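Recording sessions at Brakcombe – your questions

Do I need to know surgery?
Nope! I drove trucks before this. You sit at the console, move the hand controls, and the robot copies you while we record it all.
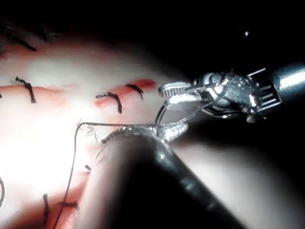 How long until I'm any good?
My first week was awful, and I say that with love. Mererid Gape, who trained me, had me do nothing but pick up and put down for two days. Thread is the hard part – with a curved needle hanging by the jaws and black strands looped around the instruments, you learn to slow right down.

How many recordings do you have?
2,595 so far, and 827 of those are mine (yes, I'm proud).

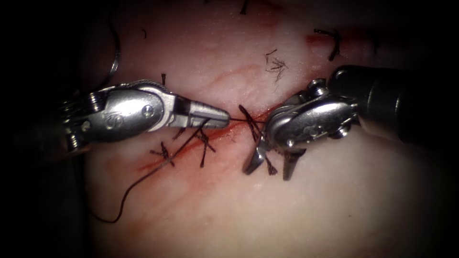
Left jaws on the thread, right jaws open.

Do you throw out the bad tries?
We keep them, but label them. Fumbles, dropped thread, second grabs – mark them and carry on.
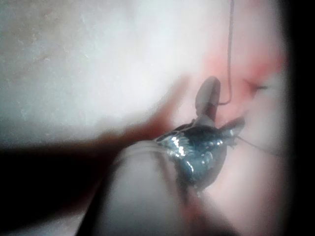
Just don't stop the recording halfway through a stitch, please. Berwyn has to trim those by hand and he'll come find you.

Can I come in on weekends?
Saturday mornings, yes. Ring the side bell!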